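4.2 Keeping and reusing food containers

Most of the households in Britden and Trollside kept more plastic containers than they used in a week. We asked each of the 30 households to sort theirs into those in regular use, those kept for a purpose and those kept for no stated purpose. The last group was the largest in both suburbs. Lids were the main reason a container dropped out of use – once a lid was lost or warped, the base tended to stay in the cupboard for years.

Square containers with a matching lid were favoured over round ones. Participants said they stacked better and left less wasted space in the fridge. Labels mattered less than we had expected, and a printed label left on the side wall did not stop a container being used again.

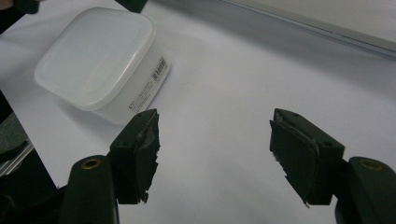
Lụa Hồ said that she would keep a square one before any other shape, and that the round ones went to neighbours with leftovers in them because she did not mind if they never came back. Giving food away in this manner was common in Trollside, where 3 in every 5 households had done so since January. In Britden it was less usual, and containers that left the house were more often expected home again.

The diaries recorded 616 separate uses of a container. Leftovers from the evening meal made up the greater part, followed by school and work lunches. Dry goods such as rice and flour were seldom moved into reused containers, as participants preferred jars for these. Few people wrote dates on lids, and those who did used masking tape.

Colour was raised less often than shape. Some participants set aside white or clear containers for food and put darker ones in the shed or laundry, a habit they traced to their parents.
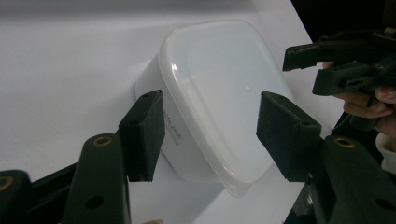
Figure 3. White plastic food storage container with a translucent lid.

Recycling was mentioned mostly as a last step. Participants in both suburbs were unsure whether the kerbside service accepted lids, and several put the base in the recycling bin and the lid in the rubbish.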